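Open Day at the Grinemell Workshop
Posted Sat 22 May

I had the pleasure of attending the open day held by Rallus at its Grinemell premises last week, at the kind invitation of Bernadette Tully, who manages the company's work with care homes and small offices. Readers of this blog will know that I have written before on the subject of cleaning and domestic machines, and that I have tended to be cautious. I set down what follows for the benefit of colleagues in facilities management who were unable to attend.

The programme ran from ten o'clock until mid-afternoon. Visitors were asked to sign in, to leave bags in the front office and to remain behind the line during each demonstration. There were 27 of us in the morning group, most from local employers and two from the housing association at Nemach. A short introduction was given by Edit Virág, the engineer responsible for the hands and wrists, who explained that the day would be given over to small tasks of the kind a cleaner or porter meets on every round. She asked us to hold our questions until each task was complete, and on the whole we did.

The room itself had been furnished as a waiting area, with tub armchairs, cushions and a low round table. I was glad of this. Too many of the demonstrations I have attended have taken place on a bare bench, and it is difficult to judge from a bench how a machine would manage among furniture.

Handling a bottle

The first item on the printed sheet was the handling of a plastic water bottle at the table. This sounds a modest task. Anyone who has picked up a thin plastic bottle with too firm a grip will know how easily the sides give way, and Ms Virág spoke at some length about how the fingers are made to close in stages. She told us that her team had recorded 531 attempts at bottle handling since October, with bottles of several shapes, and that the results were used to adjust the grip.
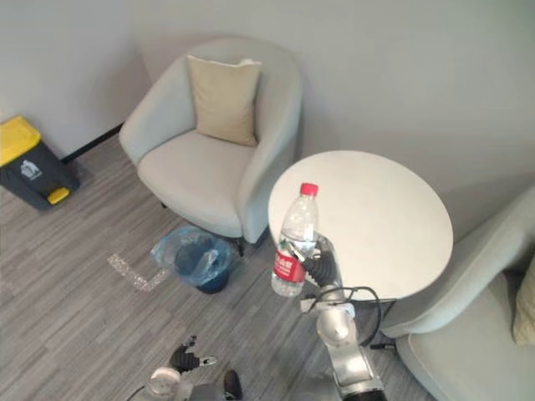

The red-capped bottle held upright beside the round table.

I asked whether the machine needed to be told in advance what sort of bottle it would meet. The answer was that it does better when it has been, and that an unfamiliar shape may still cause it to stop and wait for a member of staff. I thought this a fair reply. A gentleman from Dunne, the catering suppliers, wished to know about glass, and was told that glass is not attempted at present.

There was also some discussion of speed. Ms Tully was clear that the work is slower than a person would do it, and she did not encourage us to think otherwise. Her view is that the machine should be given the rounds that take place when a building is quiet, so that the slower pace matters less. I would wish to see this tested in a working building before agreeing with it, but the argument was put plainly.

The waste bin

After coffee we moved to the second task, which concerned a small waste bin and its plastic bag. I confess that I had expected this to be the easier of the two. Ms Virág corrected me. A bottle keeps its shape more or less, she said, whereas a thin bag folds and clings and never lies the same way twice, and the fingertips have to find an edge before anything else can be done. The bag used was an ordinary blue one, and she makes a point of buying the same kind her customers buy.

Both arms are used for this work. I was standing well placed to see the white fingertips take hold of the upper edge of the bag above the bin, and it was the part of the day that I found most instructive. Visitors who had been talking among themselves became rather quiet.
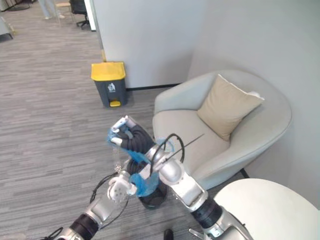 Practical details for those wishing to attend

A further open day is planned for October. Places are free but must be booked by writing to Ms Tully at the Grinemell office, and employers are asked to send no more than 2 members of staff each. The visitors' car park is small, and I would advise taking the 145 bus, which stops opposite the gate. The demonstration room is on the ground floor and has level access throughout. Tea and coffee are provided, though lunch is not, and the nearest shop is a fair walk away.

I have asked for a copy of the printed sheet and will pass it on to any reader who writes to me for it.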